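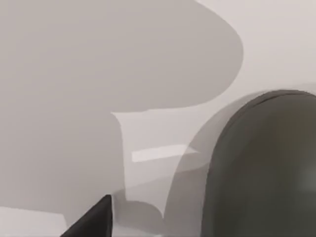
Page last changed: Tuesday, 4:20 p.m.

Water hardness and the Stiltlow supply change

Households on the Stiltlow main will be moved to the Mollholm borehole supply in April. The new water is harder than the present reservoir supply. It meets the same standards for drinking, and no one needs to boil or filter it. Appliances that heat water will need more attention than before.

Hardness is a measure of dissolved calcium and magnesium, normally given in milligrams per liter as calcium carbonate. The Mollholm source tested at 300 on the last sample. Anything above 180 is usually classed as very hard. When the water is heated, part of the calcium comes out of solution and settles as scale on heating elements, heat exchanger plates and the inside of kettles. Cold pipes are affected far less.

Dishwashers with a built-in softener have a hardness setting, often labeled H0 to H7 or given in grains per gallon. To convert from milligrams per liter, divide by 17.1. The setting should be changed in the week of the switchover, and the salt reservoir topped up at the same time. Machines without a softener can be run empty with citric acid every 4 weeks.

Tank water heaters should be set no higher than 120 degrees Fahrenheit unless the manual says otherwise, as scale forms faster above that point. Drain a few gallons from the bottom valve twice a year. Tankless units need flushing with descaler, and the interval in the manual generally assumes softer water than this - check the table, if there is one, and use the row for very hard.

Laundry detergent doses go up by one step on the package chart. Fish tanks are a separate matter. Keepers of soft-water species should change no more than 20 percent of the volume at a time and test before each change.

The main will be flushed the night before the switchover, and some cloudiness is possible the next morning. Run the kitchen cold tap until it clears. Do not run hot taps during this time, or the sediment will be drawn into the heater.

Sample results are posted at the Stiltlow pump house under reference 616.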